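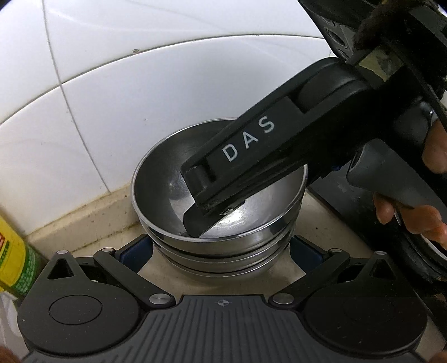

用手持夹爪取一叠不锈钢碗,台面靠白瓷砖墙。

Ilow 手持夹爪套件:买之前先把预算表再算一遍
14/03/2021
打印本页 | 用电子邮件发送
分享 7 | 评论 11

先说结论,免得有人看到一半去下单:东西能用,报价单不能信。我给实验室做采购计划,这几年看过的“入门套件”没有一套是按入门的价钱用下来的,Ilow 这套也一样。它的宣传册写得很漂亮,说是人手握着夹爪干家务,数据就有了,机械臂可以以后再买。前半句我同意。后半句里那个“以后”,才是花钱的地方。

套件报价 3000 欧元,含一对手持夹爪、腕部支架、线、一个硬壳箱子和一张授权卡。不含电脑,不含存储,不含税,运费另算。销售在电话里说“基本上开箱即用”,我请他把“基本上”三个字写进合同,他笑了笑,没写。

到货用了 11 天。这点没什么可挑的,比我们上回从 Berchtold 订的那批东西快得多,那次连箱子的报关单都填错了型号。箱子里的泡棉切得很准,说明书薄得可疑,翻开一看,大半是安全声明,标定那部分只有一页,还让人去网站下载“最新版”。网站上的最新版比纸质版还旧。

说说拿在手里的感觉。我们挑了厨房这一项来试,因为立项书里写的就是收拾碗盘。不锈钢碗是我认为最不讲情面的考题:内壁光滑,碗沿又薄又卷,几只叠在一起的时候,指尖要探进最上面那只的碗口,贴着内壁往下压,才有可能把它和下面的分开。长手指在这种地方有好处,伸得进去。坏处是手指越长,手腕上的力矩越大,握一上午,虎口会提醒你。宣传册上那位模特握得很轻松,我猜他握了不到一分钟。

另外,抛光的钢面会把墙和夹爪自己都映进去。做视觉的同事看到这个就皱眉。我不打算替他们下判断,只想说,做预算的人要给“这批数据不好用,重来”留一行钱。绝大多数预算表里没有这一行。

陶瓷盘子是另一回事。盘子竖起来,用连杆推着两根手指去夹盘边,蓝色的橡胶垫一边贴正面,一边顶着侧缘,这个姿势对人来说很别扭,平常谁也不会这样端盘子。练习的时间销售没提,我们自己记了账:新来的学生从第一次握到动作不再发抖,要花掉大约 7 个小时。这几个小时是工资,要进表。还有旧盘子。我坚持用旧的,釉面磨花了也好,描金边掉了也好,反正摔了不心疼。组里有人主张买一套崭新的纯白盘子,说干净、统一。真到了用户家里,哪有这么统一的盘子?花的、带金边的、有划痕的,全混在一起。这笔钱省下来,我觉得省得对。

调料瓶也同理。酱油醋瓶子别特意去买道具,食堂后面收一收就有,高的矮的、标签花花绿绿的,转盘上一摆就是现成的杂乱背景。我见过有的单位专门立了“场景道具”一个科目,金额比夹爪本身还高,验收的时候居然也过了。
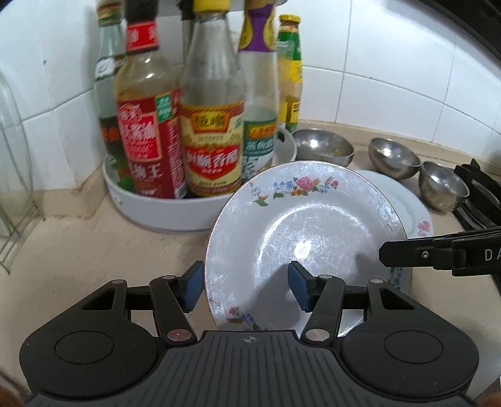
账是怎么长出来的

以下是我重新做的表,按花钱的先后来写,没有按供应商喜欢的顺序。

第一笔,耗材。指尖的垫子是会磨的。夹钢碗的时候磨得慢,夹磨花了釉的旧盘子就快,再沾上油和洗洁精,更快。备件包 700 欧元,里面有垫子、销轴和几颗螺丝。我问能不能只买垫子,回答是不能。于是每换一次垫子,抽屉里就多出一把用不上的销轴。Endby 那边的做法是单卖,价钱没便宜到哪里去,可是至少不用替别人清库存。

第二笔,第二只手。套件里确实是一对,可是“左手扶、右手夹”的动作,两只夹爪会在很小的地方碰头,一只从下面上来,另一只从旁边伸进来,中间隔着一个盘子。磕碰很难免。磕了之后要不要重新标定?说明书写的是“建议”。建议谁来做,花多久,算在谁头上,没写。我们自己定的规矩是磕了就标,结果每天下午少干不少活。做计划的人请把每天的有效时间往下砍,砍到你自己觉得过分,再交上去。

第三笔,地方。不少申请书里场地一栏写“无”,理由是厨房本来就有。厨房是有,可灶台边上那一小块台面要放碗、放转盘、放沥水的架子,人还得站得下,手肘还得抬得起来。真正排班的时候,中午不能用,晚上也未必能用。Clullstead 的样板间可以按天租,灯光好,台面宽,去看过的人都说好。我也去看过,台面上什么都没有,当然显得宽。

第四笔,存储和整理。这一项我只说一句:先问清楚授权卡管几台电脑。我们这张管一台。换电脑要写邮件申请,邮件发到一个没有署名的信箱,回信也没有署名。

第五笔才是销售最爱谈的机械臂。我的意见是今年不买,四月的那轮申报也不写。理由很俗:在手持夹爪这一步,任务还会变。今天是叠碗,明天有人想加盘子,后天又要把调料瓶从大碗里一只只拿出来。任务没定就买臂,臂展和负载都是瞎猜。供应商会说选大一号就稳妥了,大一号的臂配大一号的底座,大一号的底座又要加固地面,这些单子最后都会送到我桌上。

值得夸的地方

写到这里像是在砸场子,所以也得公平一点。连杆的销轴外露,银色的,圆头,一眼就能看见哪里该上油、哪里松了,比封在壳子里的设计让我放心。机身宽,挡视线,有人不喜欢,我倒觉得宽一点放在台面上稳当。两种指尖颜色深,沾了面粉很显眼,擦起来省得漏掉。客服接电话,这在同类里已经算优点。

不值得夸的是手柄。手大的人嫌短,手小的人够不着,厂里回复说“已经取了平均值”。平均值握着不舒服的人有两头,他们大概没想过。还有扎带和支架那一块,线沿着支架走,转腕的时候会绷,我们后来自己拿布带缠了一道。新版据说要改,什么时候改,改了老用户补不补,问了两次,两次答复不一样。

防水也要问。洗碗台边上免不了有水珠,盘面上也常常反光反得厉害。宣传册用的词是“耐受日常厨房环境”,我读了三遍,没读出它到底能不能沾水。保修条款倒是读得懂:进液不保。两句话放在一起看,就知道该信哪一句。

最后是一个关于比价的提醒。别拿套件价去比套件价,各家往箱子里塞的东西不一样。把备件、培训工时、重新标定的工时、场地、授权都摊到一年里,再除以你真正要交的任务数。我照这个办法算完,Ilow 排在中间,不便宜,也没贵得离谱。原来排第一的那家掉到了最后,名字就不写了,他们的律师函比发货快。

评分:夹爪本身,可以买。报价单,打回去重写。 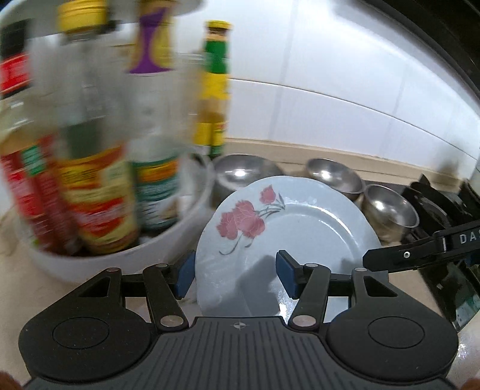 Damian Rüegg 留言:培训那几个小时我觉得你算少了。我们这边夹盘子比夹碗难教得多,学生第一天觉得会了,隔个周末回来又全忘了,所以我在表里把培训写成了按月发生,财务问过一次,后来也批了。备件包我同意,销轴攒了一抽屉。机械臂那一条我不太同意。拖到任务完全定下来再买,可能永远也买不成,我们就是这么把一笔拨款拖没了的。要我说,可以先租一台短期的,哪怕型号不对,至少能知道手持录下来的动作搬到臂上差多少。还有,授权卡可以要求改成浮动授权,得在签合同之前提,签完再提他们要另收钱。

作者回复:浮动授权这条谢谢,我们签得早了,没赶上。租臂我去问过,押金那一栏看完就合上了,不过你说的拨款过期我得承认是个风险,我回头在表里补一行。培训按月算这个写法我准备照抄。

打印本页 | 用电子邮件发送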